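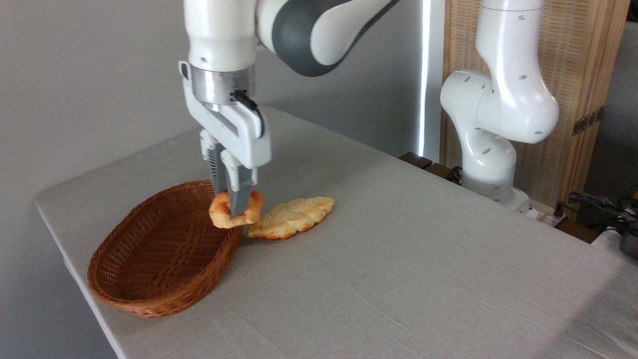 The Bread Basket Comes Back to the Table

There was a stretch of years when I forgot we owned a bread basket. It lived on top of the fridge with the takeaway menus and a torch that needed batteries, and bread came to our table in its paper bag, or on the chopping board with the knife still in it. Then last July, with the rain coming in sideways at Dorkdale and half the family due for lunch, I climbed on a chair, got it down, gave it a good brush out over the sink and filled it. I've hardly put it away since.

I think what I'd missed was the way a basket slows people down. A bag gets torn open and emptied. A basket goes from hand to hand, and somebody always stops to turn over a roll and ask what's in it (my aunties are terrible for this, and I'm getting just as bad).

If you're looking for one, an oval is the shape I'd steer you towards. It sits happily along the middle of a narrow table, and a long loaf won't poke out the sides the way it does with a round one. Look for a tight weave, so the crumbs stay put until you're ready to shake them outside, and a braided rim that's comfortable to hold. I do love a reddish-brown weave on a plain grey cloth. Golden crusts look so much warmer against it, and a grey cloth is kinder about butter than a white one! The homewares shop on Primgate had ovals for $40 when I was last in, and I've seen very decent ones at the church fair for 2 dollars.

What goes in it

Shape matters as much as flavour here, and the breads I reach for first are the ones with a bit of theatre to them. A glossy twist, looped over itself like a pretzel, is always the first to go at our place. The kids like to pull it apart from the curled ends and work inwards. Then there's the leaf, a flat bread with a line scored down the centre and little slanting cuts running off it like veins. The edges catch the heat and go toasty while the middle stays pale, so there's a piece for everyone, including those of us who want only the crunchy bits.

You can make a leaf at home without any fuss. Pat your dough out flat, coax one end into a point, and use a sharp knife or a pastry scraper for the veins. Go gently and keep the cuts well apart, because they'll close up more than you expect as the dough puffs. My early ones looked like flounders. They still got eaten.

Filling it up

Let everything cool on a rack before it goes near the basket, or the bottoms will sweat. I line mine with a tea towel for anything sticky or sugared and leave it bare for plain crusts. Flat breads go in first, leaning up against the side, with the twists sitting on top where their colour can be admired. Seven pieces is plenty for our oval, and any more end up on the cloth, where I've stopped minding them.

Afterwards, brush the basket out while the crumbs are dry, wipe it with a barely damp cloth and leave it near a window for the afternoon. Mine is back on the fridge as I write this, but only until lunch.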